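**Traltisari extends film and sheet collection to all households from July**

Households across Traltisari will be able to put plastic film and thin sheet out with their ordinary recycling from July, after the district council approved a contract with the waste firm Riline on Monday evening. Until now the material has been accepted only at the two staffed recycling centres, and most of it has gone into general waste.

The change follows a trial on the Flalatier estate, where 3464 homes were given a separate sack for soft and semi-rigid plastics. The sacks were collected every second week on the same round as paper and card. According to the council's report, the trial brought in 106 tonnes over its full term, against a forecast of 90.

Maricel Lumanlan, the council's head of waste services, told the meeting that the higher figure was partly down to trade material. Small workshops on the estate had used the household sacks for packaging offcuts and protective sheet. That will not be allowed under the new contract, and businesses will have to register for a paid collection.

The accepted list covers carrier bags, bread bags, film lids, bubble wrap and clear or frosted sheet up to 2 mm thick. Sheet must be cut down so that the sack can be tied. Crisp packets, foil-lined pouches and anything with a paper backing are excluded, as is PVC, which Riline's buyer will not take at any level above trace. Where residents are unsure of the polymer, the guidance is to look for the moulded or printed number and leave the item out if there is none.

Frosted sheet was added late. It was missing from the trial list, but it turned up regularly in the sacks, and test bales that contained it were accepted by the reprocessor without a price reduction. Most of it was polypropylene from folders, display stands and cupboard liners. Acrylic looks similar when frosted and remains excluded. Acrylic is normally stiffer and snaps when bent, and polypropylene folds and whitens along the crease.

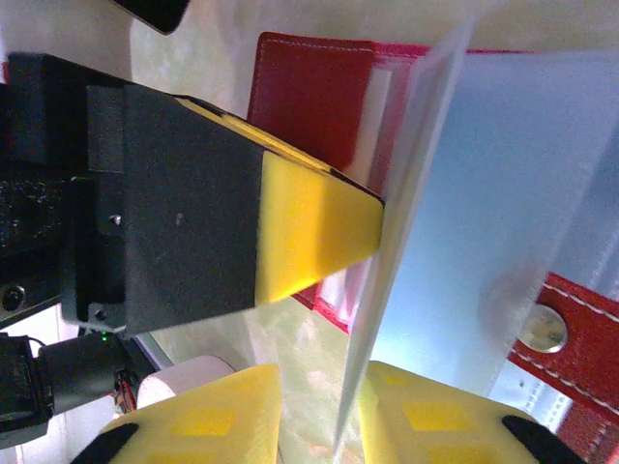 ## Cost and sorting

The contract runs for four years with an option to extend by two. Riline will be paid per tonne collected, with a deduction when contamination in a load exceeds eight per cent by weight. In the final quarter of the trial the average was just under six per cent, down from eleven at the start. Food residue accounted for the largest share, followed by paper labels.

Material will go to the Tanasarn transfer station, where a second baling line is being fitted. The present line was built for card and does not hold film under enough pressure, so bales tend to expand after strapping and cannot be stacked more than two high. The replacement press uses wire ties at closer spacing. Commissioning is due to finish in June.

Pongsak Tanasarn, whose family firm operates the station under lease, said the new line would be able to handle roughly 2000 tonnes a year on a single shift. "Film is light and it takes up a lot of floor," he said. "Storage is the limit for us, more than the press." Covered storage at the site will be enlarged to keep rain off the bales, as wet film is rejected or downgraded by most buyers.

Councillor Sombat Suksawat voted against the contract. He argued that the price paid for mixed film had fallen twice during the trial and that the district carried too much of the risk. Under the agreed terms, any fall in the sale price is shared equally between the council and Riline, down to a floor at which either side may ask for a review. Kanyarat Saengthong, who presented the finance report, said disposal charges avoided would cover most of the collection cost in the first year — provided tonnages matched those on Flalatier.

## Sacks and dates

Sacks will be delivered in June with a printed collection calendar. Flats with shared bins will receive a separate container, and managing agents have been asked to confirm where it can stand. Residents on Flalatier should carry on with their existing sacks, and their collection day does not change.

Sacks should be at the kerb by 7 a.m. Those containing excluded items will be tagged and left.

Trade registration opens in May. Questions about accepted materials can be put to Paweena Kamolrat in the waste services office, which will also publish the full list in large print.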